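Gakport Rugby Club: Preseason Questions

When does preseason start?
The first session is May 7, 2019. New players should come a little early to fill out a registration form.

Do I need experience?
No. Beginners train with the second team until Zlatko Mladenović, our forwards coach, clears them for full contact. That usually takes a few weeks.

How old do I have to be?
You must be 18 to play in the senior squads. Players who are 17 can train with us if a parent signs the form, but they can't play in league games.

What does it cost?
Dues are $200 for the season. You can pay all at once or in 2 parts, with the second part due in October. Dues cover field rental, referees and insurance. They don't cover boots or mouthguards.

Is gym work required?
It's expected of front-row players and recommended for everyone else. Kirstin Mackay sends out the lifting program by email.

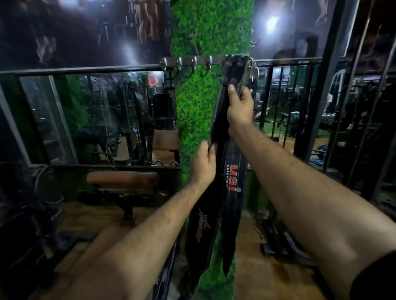

Weightlifting belts on the rack.

Can I use my own program?
Yes, but show it to Kirstin first. She may ask you to drop heavy squats the day before a game.

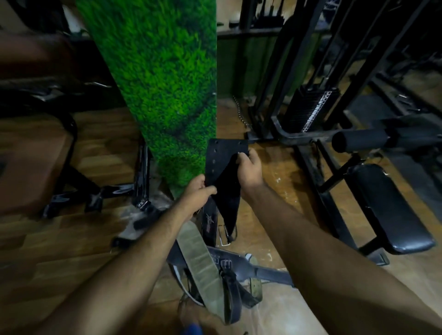
What if I get hurt?
Tell a coach before you leave the field. Anyone with a suspected concussion comes off and stays off, and needs a doctor's note to return to contact.

How are teams picked?
Ekene Uzor posts both lineups after the last practice before each game. If you can't play, let him know before then.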